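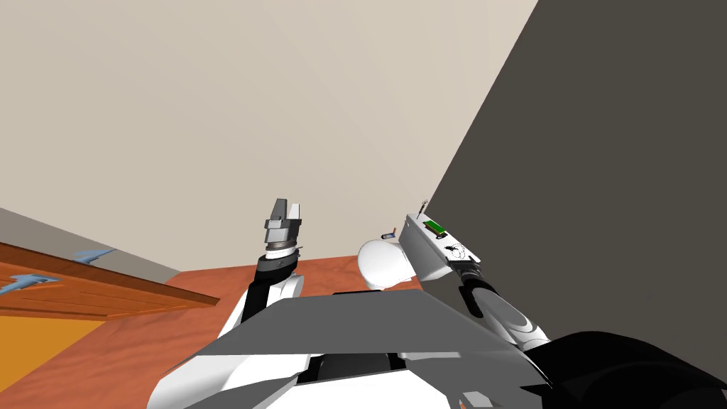 Corner with the beige and dark gray walls, counter at left.

Mar 27, 2025

Paste tests, continued. Cooked the Ristlow wheat starch again at one part to four of water and let it stand covered for 24 hours before straining. Still grainy. Strained it a second time through the finer cloth and it brushed out better, but it drags on the heavy paper. The Agbeko starch went through in one pass.

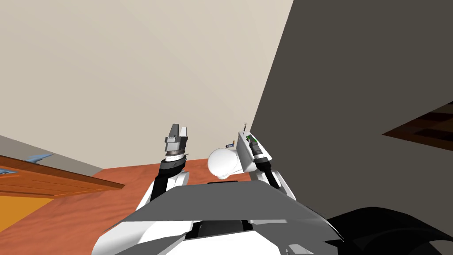 Beige wall, gray surface to the right, wood floor.

Salamatu Nnaji pasted up seven strips on the Stekow cotton cloth and put them under boards. Two lifted at the corners, both from the thin batch. I'd brush those out from the middle next time and press sooner.
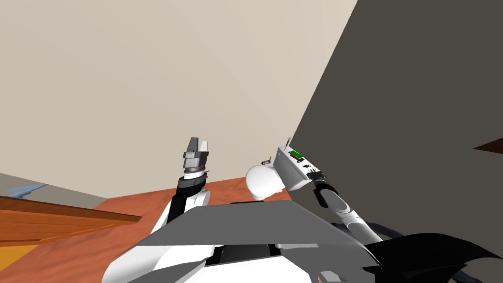 Reading time: 1 minute

Job 3449 (the ledger): spine is cleaned down to the sewing. Old glue came off with a poultice, except at the tail, where it is hard as glass. Left that alone. Two sewing supports are broken and the others will hold. Nidia Arboleda wants linen thread for the repair and I agree, the

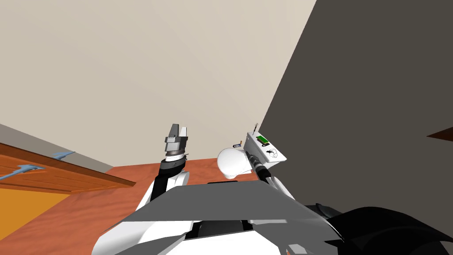

polyester would cut the folds. We are nearly out of the 18/3, so it has to go on the Fusimeck order with the blotters.

To do: label the paste jars, trim the new endpapers, ask Nidia about grain direction on the gray board.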